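Zundbridge Clinics Extend Smoking Cessation Program to Four More Sites

ZUNDBRIDGE, December. Staniforth Health will extend its 16-week smoking cessation program to clinics in Wasden, Brernden and two outlying districts. The expansion adds 800 places per year to the existing service. Enrollment is open to adults who smoke daily and have made at least one previous attempt to quit.

Participants attend one group session per week for the first eight weeks and one every two weeks after that. Each session lasts 80 minutes. Carbon monoxide in exhaled breath is measured at every visit and recorded in the participant's file. Nicotine patches, gum and lozenges are supplied on site after a review of current medications. 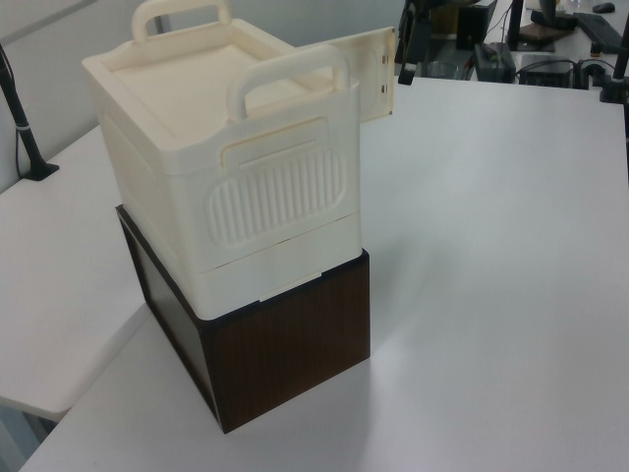 Cream storage box with two carrying handles, on top of a dark brown wood-grain box.

The program fee is $49 and covers all sessions, breath tests and printed materials. Replacement products are billed separately at cost. Participants who miss three sessions in a row are moved to the telephone track, which follows the same schedule with shorter calls and no breath testing.

Smoking status is checked at the end of the program and again six months later. Participants who have returned to smoking may re-enroll once without paying a second fee.

Sessions at Wasden and Brernden start at 6 p.m. The outlying clinics will publish their hours when room schedules are confirmed. Referral from a physician is accepted but not required.

Registration forms are available at the front desk of any Staniforth Health clinic.

Media contact: Staniforth Health, Communications Office, Zundbridge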